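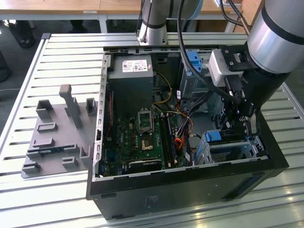 Photo courtesy of Fumden

A Saturday at the Fumden open house, Zakthorpe

I had meant to be home by lunch. My wife will tell you I always mean to be home by lunch, and then somebody shows me a machine and that's the end of the day. The Fumden open house in Zakthorpe was on January 18, 2025, and the flyer had been stuck to the side of our office refrigerator since before the holidays, so I really had no excuse for leaving the house late and without gloves.

For those who are new to these pages, I run a small computer refurbishing shop in Indthorpe. We take in old office desktops, wipe or pull the drives, test what can be tested, and sell the good ones on to schools, clubs and people who just want something to do their taxes on. We handle almost 2000 towers in a year, and every single one of them gets opened by a person with a screwdriver and, by the end of the afternoon, sore thumbs. So when a firm an hour and a bit up the road says it has a robot bench that can do drive handling on a desktop PC, I'm going to go and look, gloves or no gloves.

Getting there

Fumden has the back half of a long brick building behind the Zakthorpe freight yard. Follow the signs for the tile warehouse and keep going when you think you've gone too far. There's parking on the gravel, but it was full when I pulled in, and I ended up leaving the van by the bus turnaround and walking back along the fence with the wind in my ears. The coffee inside was very good and very hot, and there was a tray of cinnamon rolls that I visited more than once.

The front room had the usual things you'd expect at an open house - a table of brochures, a slideshow, a jar of pens. A nice young couple ahead of me turned out to be looking for the tile warehouse, and they stayed for the coffee anyway! The real business was through the double doors, where the demo bench was running with a black desktop tower lying on its side, panel off, just the way we lay them down at our own place.

The bench itself

The product is called the Yupanqui. It's sold as a kit: the slatted metal table, the arms, the gripper with its camera, the printed fixture plate that sits next to the computer, and the software that ties it together. You can also take it as a service, where Fumden sets it up at your site and looks after it for a monthly fee, and I'll come back to that further down because it's the part I kept turning over on the drive home.

Nilton Rengifo was our guide. He leads the setup team, so he's the one who would be standing in your shop in his socks (his words, he doesn't like tracking mud in) if you bought one. He has a lovely unhurried way of explaining things and he let people interrupt, which I did, probably too often.

The computer on the bench was an ordinary one, and I was glad of that. I've been to shows where the demo part is some shiny block made to suit the gripper. Fumden's was a real old tower with a green board, the power supply up in its corner, and the yellow, orange, red and black wires lying across the middle like they do in every machine of that age. The processor had already been taken out and the socket was bare. The memory was still in. Nilton said they leave the wiring as they find it, because tidy wiring is the first thing a customer's computers won't have. I could have hugged the man.

The gray plate on the left got more of my attention than I expected. It's 3D-printed, with posts and pockets standing up from it, and there was a small strip of circuit board sitting in one of the slots. Fumden prints a plate to suit whatever parts you want held. The idea is that the arm always knows where to put a thing down and where to pick it up again. We do the same job with muffin tins, and I have to admit the plate is a step up from the muffin tins. I asked what happens when you change over to a different kind of part and the answer was that you swap the plate, tell the software, and run a short check. A new plate design is included with the kit, and after that they charge for each one.

Watching it work

We stood at the bench for a good long while. The job on show was the hard drive, which on this tower sits in a blue plastic caddy low down at the side, past the drive cage. If you've done these by hand you'll know the feeling: the caddy is friendly enough once you've got hold of it, but getting hold of it with your knuckles against a metal edge is another matter.

The arm comes in from the top of the case and takes its time. I'd call the pace stately. It would line up, pause, make a little correction, and go on, and the room got very quiet each time it did that. A boy near the front, there with his grandfather, gave it a running commentary in a whisper and I thought he was the best presenter of the day. 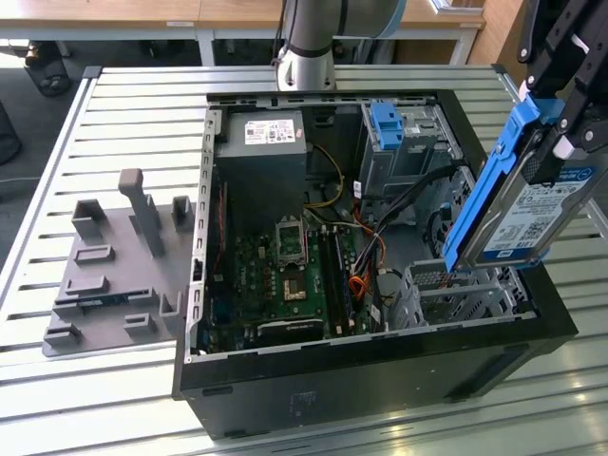 A hard drive in its blue caddy, in the gripper's fingers over the open case.

I watched the cycle enough times to have some opinions. The grip on the caddy is good, and I never saw it slip while I was standing there. Putting the drive back was the harder half to my eye, and on one try the arm backed off and Nilton stopped it, nudged the case over with the side of his hand, and started again. He didn't hide it or talk over it. He told us the tower had crept on the slats, that it does this when people lean on the table, and would the gentleman in the green jacket kindly stop leaning on the table. (That was me.)

It did raise a fair question, though, and a woman who services school computers got to it before I could. How exactly does the case have to be placed? The camera on the gripper is meant to find the bay even when the tower is a bit off, and a small shift is fine. A big one is not. For a shop like ours, where the towers come in every size and some of them have a dent, I'd want side stops on the table, and I said so. They're on the list for March, apparently, along with a second gripper finger shape for drives that come without a caddy.

On the wall was a screen with a running tally from the bench, going back to when it was put together in its present form. It read 453 drive cycles when I walked by on my second trip to the cinnamon rolls. I liked that they put it up. I would have liked it more if the failed tries had been listed next to it, and I wrote that on the comment card.

The part where I got to try it

After the talk, anyone who wanted could have a turn at the teaching station, where you guide the arm through a move and save it. They asked us to keep to 15 minutes each. I went in feeling sure I'd be clumsy at it, and I was, but much less than I feared. The first thing you learn is that your own hands have been doing all sorts of clever things for years without telling you. I wanted to go straight at the latch. Nilton had me come in higher and stop well above the cage, look at the camera view, and only then go down.

My saved move was played back in front of everyone, including a wobble in the middle where I'd turned around to answer a question. The boy's grandfather clapped. I was absurdly pleased. 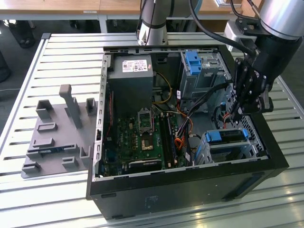
What it costs, and what I'd want to know first

The price sheet isn't for publishing and they asked us politely to leave the numbers off, so I will. I can say that the kit is a serious purchase for a shop of our size and that the service plan is easier to swallow. With the plan you get the setup, the first plate, remote help during working hours, and a visit if remote help can't fix it. The shortest term is 3 years, and that's where I started rubbing my chin. Three years is a long time in a trade where the cases change shape whenever a big office decides to clear out its closets.

In favor of it, I think a bench like this would suit somebody with a steady supply of the same model. A school district, say, or a leasing company getting back pallets of twins. Set it up once, let it go through them, and have your people doing the testing and the cleaning and the talking to customers. The arms looked well made, the staff knew their own machine, and I heard "I don't know, let me find out" more than once, and each time someone did go and find out.

Against it, there's the pace. I can pull a caddied drive faster than that bench can, and my niece can do it faster than I can. Fumden's reply is that the bench doesn't stop for lunch, and fair enough, but a person still has to lift each tower on, take off the side panel, and lift it away again. Until there's some way of feeding the cases in, you have a colleague tied to the table. Nilton agreed with this more readily than the salesman did.

I'd also want to see it with an ugly one. I offered to bring a box of our worst from Indthorpe - bent bays, missing latches, one with what I believe is a family of spider egg cases - and they took me up on it before I'd finished the sentence. We've penciled in a day in March, once the side stops are ready.

If you're going

There will be another open house later in the year and you put your name down at the front desk or by phone. Park early. Wear something warm for the walk from the turnaround, and bring one of your own computers if you can carry it, since they were happy to talk over real machines with anyone who'd brought one along. The demo room is all on one level and there are chairs along the wall, which my knees appreciated by the second hour. The tile warehouse, should you need it, closes early on Saturdays.

I got home well after dark with a pocketful of pens. Lunch was still on the table under a plate.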